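Brutitoヘルプコミュニティ > 遠隔教示・データ収集

双腕の遠隔操作で衣類をハンガーに掛けるデモ、成功率が上がらない

投稿者:Eftychia Mavromatis

リーダーアームを使った遠隔操作で、ハンガー掛けのデモを集めています。収録ソフトはTamettiです。トレイから衣類を取り、ハンガーを襟ぐりに通し、木製ラックのバーに掛けるまでを1エピソードとしています。

現時点で243エピソードを収録し、模倣学習で方策を学習しました。把持まではほぼ再現できますが、襟ぐりにハンガーを通す段階で停止するか、同じ往復動作を繰り返します。実機評価で最後まで到達したのは30回中2回です。

左のアームで赤いトレイの中の縞の服をつかんだところです。ラックには青と赤のタンクトップと黒い服が掛かっています。

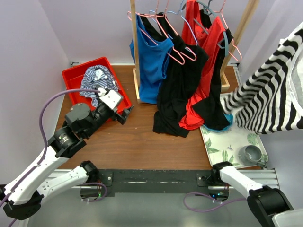
質問したい点

1. 把持から掛け終わりまでを1エピソードにするのと、工程ごとに分割するのと、どちらがよいか。
2. 操作者が途中で迷って手を止めた区間は、削除すべきか。
3. 衣類の初期配置は毎回変えるべきか。

収録周期は30Hz、操作者は2名です。2名で襟ぐりへの通し方が違います(片方は左肩から、もう片方は右肩から)。これが影響しているかどうかも知りたいです。

投稿者:brandao_lab

エピソード数が足りないだけだと思います。うちは倍以上取ってから動くようになりました。とりあえず増やしてみては。

投稿者:Jeanine Van Damme

数を増やす前に、通し方の不統一を直すべきです。同じ観測に対して左肩から入れるデモと右肩から入れるデモが混在すると、方策の構成によっては両者の中間を出力します。往復動作の症状はこれと矛盾しません。操作者ごとにデータを分けて別々に学習し、評価を比べれば切り分けられます。

各点について。

1. 収録は通しのままで構いません。ただし工程の境界に時刻ラベルを付けてください。把持、持ち上げ、襟ぐりへの挿入、バーへの掛けの4つで足ります。後から工程別に学習することも、挿入区間だけ重みを上げることもできます。

2. 一律には削除しません。両手とも静止している区間は間引きます。通し損ねてやり直した区間は残します。復帰動作のデータがない方策は、一度ずれると戻れません。操作者が席を外した、リーダーアームを落とした、といったエピソードは丸ごと除外します。

3. 変えますが、変える量を段階的に増やしてください。最初の42エピソードはトレイの位置を固定し、服のつぶれ方だけを変えます。それで挿入が安定したら、トレイの位置と向きを動かします。

挿入時の手の役割も固定したほうがよいです。私の手順では、左グリッパで肩をつまんで服を支え、右グリッパでハンガーの上部を持ちます。下のゼブラ柄の服とピンクのハンガーの組み合わせが、この持ち方に当たります。 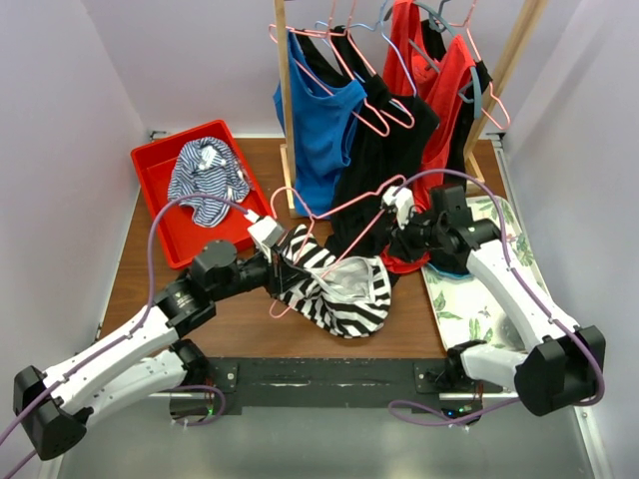

リーダーアームに力覚の反力がない場合、布の引っ掛かりはどう判断すればよいですか。

映像で判断します。手首カメラの画面で襟ぐりの縁を見て、ハンガーを進めても縁との位置関係が変わらず、布だけが一緒に動くようなら引っ掛かりとみなします。その時点で前進を止め、少し戻してから角度を変えて入れ直します。フォロワー側のモータ電流を画面に重ねて表示する方法も使えますが、薄い布では変化が小さく、しきい値の設定に手間がかかります。操作者に見えて方策に入力されない情報で判断すると、学習側では再現できません。電流を見て操作するなら、電流も観測に含めて記録してください。

投稿者:Eftychia Mavromatis

操作者別に学習し直しました。左肩から入れる側のデータだけで、往復動作は出なくなりました。挿入の途中で止まる症状はまだ残っています。時刻ラベルを付ける作業に入ります。

投稿者:cundolness_ops

横から失礼します。往復が消えて停止だけ残るなら、静止区間の間引きを先に試したほうが早いです。ラベル付けはその後でも間に合います。間引くときは左右のアームで同じ時刻を落としてください。片側だけ処理すると同期が崩れます。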